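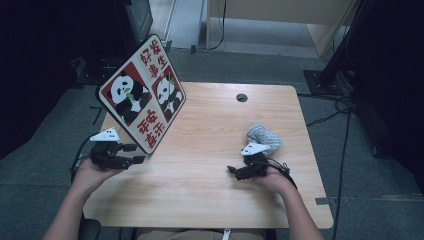

Finally got a full month of ice time on the Ritach 30 hand auger so time to write it up. Bought it in January, used it mostly on Dalen, couple trips to Kuria when the wind let up. Before any of that I put it together indoors, on a pale wood table with a little round grommet hole near the far edge, good light, nothing rolling off into the snow. Do the same. The set screws are tiny. Lose one out on the lake and you're done for the day.

14 comments

Assembly

Two piece shaft, offset handle, blade head, blade guard. Hex key in the box, wrong size in mine, Roald Lundgren had the same problem with his so I guess its not just me. Used my own. Took maybe a quarter hour including reading the sheet twice. Sheet is one page and the drawing for the handle is upside down.

Fit is good though. The pin that joins the shaft halves goes in with a firm push and stays there. My old Hodham wobbled from day one and only got worse.

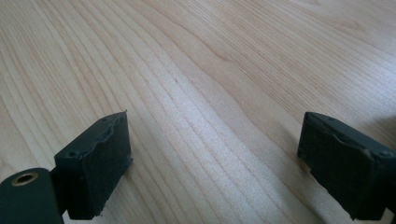 Also wipe the packing grease off the blades before you go. I didn't, first hole was ugly, slid all over before it bit. After that no trouble.

Cutting

Fast. On clean early ice it goes through with hardly any push, just keep it straight and turn. Mid season stuff with a slush layer in the middle is slower, you have to lift and clear it once or the flights pack up. Sixten Amundsen did 3 holes to my two with his power auger and was pretty smug about it, but he was also hauling the battery.

Old holes are the weak spot. Re-opening a frozen over hole it grabs hard and kicks the handle sideways. Wear gloves. If you fish the same spots every trip, think about that.

Carrying it

Light enough that I stopped noticing it on the sled. Folds at the pin. Blade guard is the cheap part – thin plastic, snaps on, snapped right off in deep cold and went skating across the lake. Holger Solberg made me one from a peice of old garden hose slit down the side, works better than the original.

Blades

Still sharp after 133 holes (I keep a log, tally marks in the bait box lid). Hit sand once in the shallows by the boat ramp and got a small nick, can't feel it when cutting. Replacements are sold as a pair only and they were out of stock when I looked.

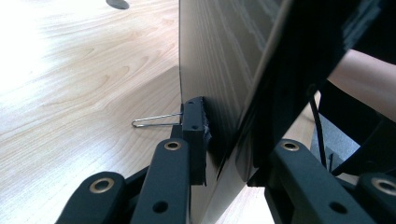 Price and who its for

Paid 220 with shipping. Not cheap for a hand auger. Hodham is a good bit less and will make a hole. But if you walk out, move around a lot, drill over 30 holes on a long day, the differnce is in your shoulders that night.

Somebody who sits in a shelter all day on two holes – save the money.

Good: cuts fast, tight shaft joint, handle grip doesn't go stiff in the cold
Bad: blade guard, wrong hex key, kicks on old holes

Would buy again. Would like a real guard at this price. Amancay Núñez asked last time whether it reaches with an extension, yes, takes the standard one, but check that the pin goes all the way through before you lean on it.

Perch were small all month btw. Not the auger's fault.

Share 9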